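Cable loop at the gripper catches on the wall of the bin

Asked by Duyên Nông, 31st January

Hello everyone. I am building a bin picking cell in our shared workshop and I have a question about cables. The gripper has one yellow cable and a bundle of thin black ones. When the arm goes low near the left wall, the loop touches the grey edge. Should I make it shorter?

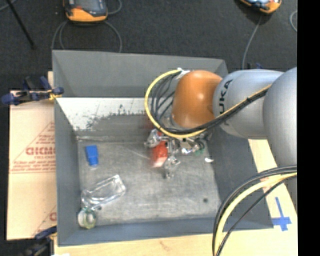

The loop at the orange joint, arm low in the bin.

I have already 22 cable ties and 600 mm of spiral sleeve.

Reynaldo Baluyot
Don't shorten it yet. Turn the last joint to both ends of its travel by hand, slowly, and look where it pulls. Then put a second tie on the left side, where the black strands fan out. Mine is a Tikano hand, same trouble.

Bernd Kröger
Bigger bin?

Hartmut Mühlbauer
Sleeve is good but leave it soft at the joint. I also limited the wrist in software, cost me a bit of reach in the corners.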